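How to remove an old radio from the dashboard without breaking the trim

Many owners of older cars want to clean or repair the original radio, but they are afraid to open the dash. I was also afraid the first time. My car is a Mesel wagon, and the trim is thin and dry after so many years. With patience you can do it in one evening.

What you need

A plastic pry tool, a deep socket for the shaft nuts, a small flashlight, masking tape and a marker.

1. Disconnect the negative cable of the battery. Wait 20 minutes before you touch any wire.

2. Put tape on the dash on both sides of the radio. A socket slips very easily.

3. Pull off the knobs straight toward you. If one is stuck, put a thin cloth behind it and pull both ends of the cloth.

4. Turn the shaft nuts to the left by hand after the first half turn. Keep every nut and washer together, in the order they came off. My friend Holger Bakke mixed his and lost the whole next morning.

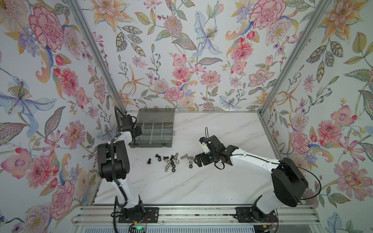

5. Look under the dash for the rear support. On the Mesel it is one bolt, and you find it better with your fingers than with your eyes.

6. Lower the radio slowly. Mark each plug with tape and a number before you disconnect it. The antenna cable comes out last.

To install it again, follow the steps backward. Tighten the shaft nuts only by hand until the face sits straight.

Related articles
Testing an old speaker with a small battery
Galli antenna: replacing the mast
Cleaning a noisy volume control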